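Section 4: Fitting the shelf edging and setting the box dividers

Applies to: Brorkard wall unit, 430 mm depth, both heights
Revised 19/11/2018

Before you start

Complete Section 3 first. The carcass must be standing upright and fixed to the wall with both brackets before any edging goes on. If you fit the edging while the unit is on its back, the shelves will sit differently once it is raised and the mitred corners will open up.

You will need:
Pin hammer
Tenon saw or fine-toothed hand saw
Mitre block
Wood glue (PVA, interior grade)
25 mm panel pins, bag C
Nail punch
Sandpaper, medium and fine
Tape measure and pencil
Damp cloth

The edging is supplied in 2000 mm lengths and is meant to be cut down. Leave it flat in the room where the unit will stand overnight. Lengths that have been leaning against a wall may take on a bend. A slight bow can be pulled straight with pins, but a twisted length should be sent back.

4.1 Measuring and cutting

1. Measure the front of each shelf separately. Do not measure one and cut the rest to match. Walls are seldom square and the uprights may be a little closer together at the top.

2. Write the shelf number in pencil on the back of each strip.

3. Mark the cut with a square and carry the line round onto the edges.

4. Saw on the waste side of the line. Support the offcut with your free hand for the last few strokes so that the grain does not tear.

5. Try the strip against the shelf dry. It should slide in between the uprights with light pressure. If it has to be forced, take a little off one end with medium sandpaper on a flat block and try again.

Note: Keep any offcut longer than a hand's width. Short pieces are used for the divider stops in 4.3.

4.2 Gluing and pinning

1. Wipe the shelf front with a dry cloth.

2. Run a thin line of glue along the middle of the shelf edge. Stop short of each end.

3. Press the strip on by hand, starting at the left. The top of the strip should be level with the top of the shelf. Check this with a fingertip along the whole length.

4. Tap in one pin at each end, then work towards the middle.

5. Sink the pin heads just below the surface with the nail punch.

6. Wipe off squeezed-out glue at once with the damp cloth. Dried glue shows as a pale patch under oil or stain.

Caution: Do not pin closer than 25 mm to the end of a strip. The wood is likely to split.

Caution: Keep fingers clear when using the punch. Long-nosed pliers can be used to hold a pin while it is started.

Leave the glue for two hours before loading the shelves. In a cold room, leave it overnight.

4.3 Setting the box dividers

The Wuvetti storage box is sold separately and stands on the lowest shelf. It needs no fixing. If you have not bought the box, go to 4.4.

1. Slide the long divider into the centre groove. It goes in from the top.

2. Slot the short dividers across it at the spacing you want.

3. Cut two divider stops from your offcuts and glue them to the floor of the box on either side of the long divider. Use no pins here.

4. Check that the box slides in and out without catching the edging. If it catches, sand the underside of the edging on the shelf above.

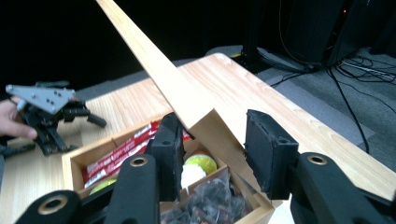 Fig. 4.3 Light wood strip with squared-off end, above the open compartment box

4.4 Finishing

1. Sand all edging with fine paper, along the grain only. Take the sharp corner off the front edge with two or three light passes.

2. Brush off the dust and go over the wood with a barely damp cloth. Let it dry.

3. Apply Orholm clear oil or a similar furniture oil with a lint-free rag. Wipe off the surplus after ten minutes.

4. Apply a second coat the next day.

Warning: Rags soaked in oil can catch fire by themselves. Lay them out flat to dry outdoors before putting them in the bin.

Missing or damaged parts: quote the part letter and the number stamped on the back of the top rail. Spare edging is ordered as part E, pins as part C.

Continue to Section 5, Hanging the doors.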